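Workshop notebook, March
Bench 2, natural dye trials, Cernurbridge

09:15
Started the second madder batch. Wool is the Saragih two-ply, 280 g dry, scoured last night and left in the rinse bucket. Mordant is alum at the usual strength. The powder had caked in the tub, so I broke it up and sieved it before weighing. Swept up what went over the side. 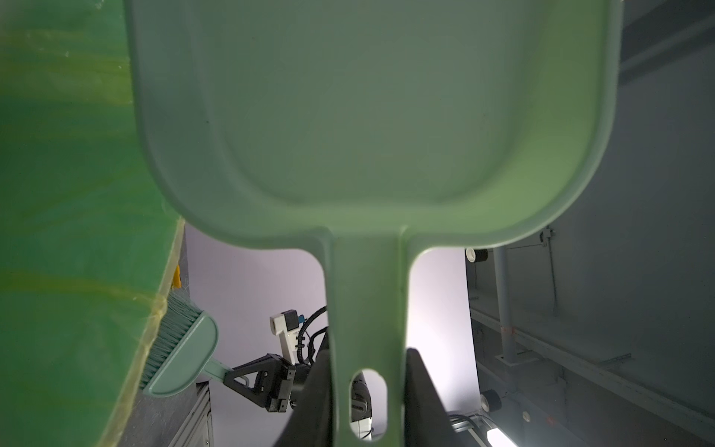
Bath 1
Madder from the Clorerach sack, 209 g, soaked overnight in tap water. Brought up slowly over an hour. The thermometer reads high against the glass one, so I went by the glass one. Colour at 30 minutes was a dull brick, closer to brown than last month. I suspect the chalk. Added a pinch more and left it alone.

Skein tags: please use the waxed ones. The paper tags came off two skeins in the first batch and I can't tell which is which now.

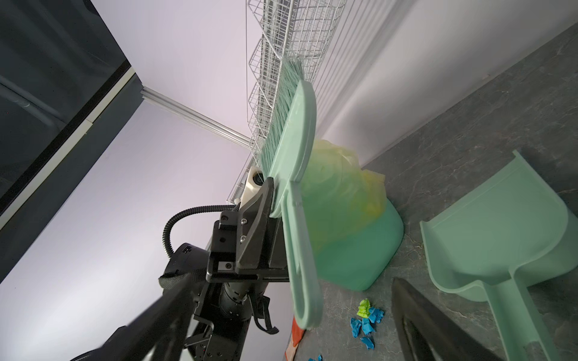

Lifted the first skein at 11:40 and hung it on the rail. The second stays in until the bath has cooled. Spent root goes in the compost once it has drained, and the cloth needs rinsing straight away or it goes stiff.

Bath 2
Weld, from the Trimulau order. 5 g short on the invoice, not worth chasing. Smells strongly of hay. Good clear yellow on the test strip, greener with a touch of iron.

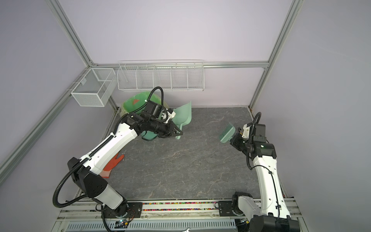
To do
Recipe sheet 1008 still has the old alum figure, correct it.
Light test: half of each strip under card, south window.
Order more chalk.
Try the madder again with rainwater.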